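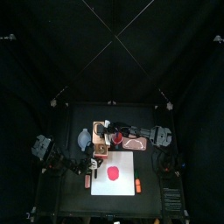

Photo : Alper Kozan

Notes pour la causerie du 28 juillet 2026, loge Altotby
À table, mes Frères, mes Sœurs : ce que les agapes nous apprennent

(Attendre que les chaises arrêtent de grincer. Boire une gorgée. Ne pas commencer par s'excuser, je le fais toujours.)

Bonsoir à toutes et à tous. Quand on m'a demandé un sujet, j'ai d'abord pensé à l'équerre, puis au silence de l'apprenti, et puis j'ai repensé au gratin de la dernière tenue et je me suis dit : parlons des agapes ! On y passe presque autant de temps qu'en loge et je n'ai jamais entendu une seule planche là-dessus chez nous.

Le mot d'abord. Agape, du grec agapè, l'amour fraternel, l'affection qui ne réclame rien en retour. Les premiers chrétiens appelaient ainsi leurs repas pris en commun. Nous l'avons repris au pluriel, avec le fromage. (Petite pause. Si personne ne rit, enchaîner vite.)

Rappeler que la maçonnerie moderne est née dans des tavernes. Les loges de Londres, au début du XVIIIe siècle, portaient le nom des auberges où elles se réunissaient : l'Oie et le Gril, la Couronne, le Gobelet et les Raisins. On mangeait, on buvait, on travaillait, et je ne suis pas sûr que l'ordre ait toujours été respecté.

Passer au vocabulaire, c'est la partie que les invités préfèrent. Le verre, c'est le canon. Le vin, c'est la poudre forte, et l'eau, la poudre faible (regarder du côté de la colonne du Midi, ils sauront pourquoi). La serviette devient le drapeau, le couteau le glaive, la fourchette la pioche, la cuillère la truelle. Le pain, c'est la pierre brute, et le sel, le sable. On charge, on aligne, on tire une santé.

D'où vient cet air militaire ? Beaucoup d'officiers fréquentaient les loges, surtout les loges de régiment, et on imagine bien l'ambiance. Je donne l'explication pour ce qu'elle vaut. Si quelqu'un a mieux, je prends, et je l'invite à préparer la prochaine causerie à ma place.

Raconter mon premier banquet d'ordre. J'avais cinq mois de loge, un costume trop chaud, et mon parrain m'avait dit « fais comme les autres ». Très bien, sauf que j'étais placé en bout de table et que les autres, je les voyais de dos. J'ai posé mon canon quand il fallait le lever, je l'ai levé quand il fallait se taire. Le Vénérable de l'époque a attendu, sans un mot, que j'aie fini. Je m'en souviens encore à chaque santé.

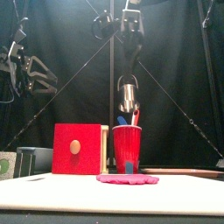
Crédit photo : Alper Kozan

(Ici, changer de ton, ralentir.)

Ce que je voudrais qu'on entende ce soir, c'est que le repas continue le travail. En loge, on parle debout, à l'ordre, on demande la parole, on ne coupe personne. Et à peine la porte passée, on se coupe tous la parole ! Je ne vous fais pas la leçon, je suis le pire. Mais j'ai visité l'an dernier, en mai, la loge Belo, et ils ont une habitude qui m'a plu : pendant le premier plat, l'apprenti le plus récent peut poser deux questions à qui il veut, grade ou pas grade, et toute la table écoute la réponse. Nous étions quelque 18 autour de la table. J'ai été interrogé sur la pierre brute avec la bouche pleine de vraie pierre brute, c'est-à-dire de pain de campagne.

La question du jeune Frère était très simple : pourquoi partage-t-on le pain avant de parler ? J'ai bredouillé quelque chose sur la tradition. En rentrant, dans la voiture, j'ai trouvé ma réponse, évidemment trop tard. On écoute mieux quelqu'un à qui on vient de passer la corbeille. Voilà, je la lui dois depuis un an.

Dire un mot de la chaîne d'union et de la dernière santé, celle que l'on porte à tous les maçons répandus sur la terre, dans la joie ou dans la peine. C'est le moment que je préfère de toute l'année. (Ne pas trop en faire. La dernière fois, à Kaplan, j'ai eu la voix qui partait et j'ai dû tousser pour cacher ça.)

S'il reste du temps : les menus. J'ai apporté deux vieux cartons retrouvés dans l'armoire de la bibliothèque, à faire circuler, SANS les poser près des verres. Faire remarquer la longueur des listes, potage, poisson, rôti, entremets, et la place laissée en bas pour les signatures. On pourrait reprendre cette idée des signatures, ça ne coûte rien.

S'il ne reste pas de temps : sauter les menus, les laisser au bar.

Questions probables : peut-on tirer les santés à l'eau ? Oui, et c'est très bien. Faut-il chanter ? Demander au Maître des banquets, moi je chante faux. Les conjoints sont-ils bienvenus ? Aux agapes blanches, oui, avec grand plaisir, pensez juste à prévenir la cuisine avant.

Remercier Altotby pour l'accueil, puis rendre la parole au Vénérable.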